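4.2 Showing the arm a task by remote control

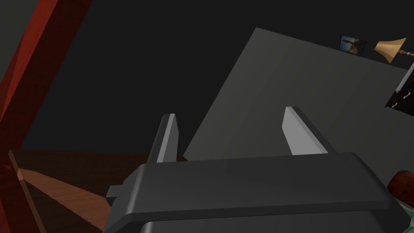
Kartini Goh's comment on the draft of this section was that 3 clean demonstrations beat 400 sloppy ones, and that the Sekex manual should stop promising otherwise. We left her comment in. The sales sheet says the arm learns "from a handful of tries." Plan on more.

Before you start, practice in the simulated room. The wrist view is tilted whenever the wrist is, and most new operators steer the wrong way at first.

1. Open the Pevska console and choose Simulated Room.
2. Set hand speed to Low. The default is too fast for learning.
3. Squeeze the trigger and let go. Both fingers should follow without a visible lag.
4. Turn the wrist until the view is close to level.
5. Press Record and do the task once, start to finish, at an even pace.
6. Press Stop before you put the controller down.
7. Play the recording back. Delete it if you paused to think, bumped anything or went back for a second grab.
8. Repeat from a slightly different starting position. Each task holds up to 53 recordings.

Note: The quality score shown after step 6 measures smoothness only. A smooth miss scores very well.

Caution: Good results in the simulated room do not carry over to the real arm by themselves. Record at least 16 new demonstrations on the real arm, with one hand near the stop button, before you run anything on its own.

If playback drifts, see 4.5.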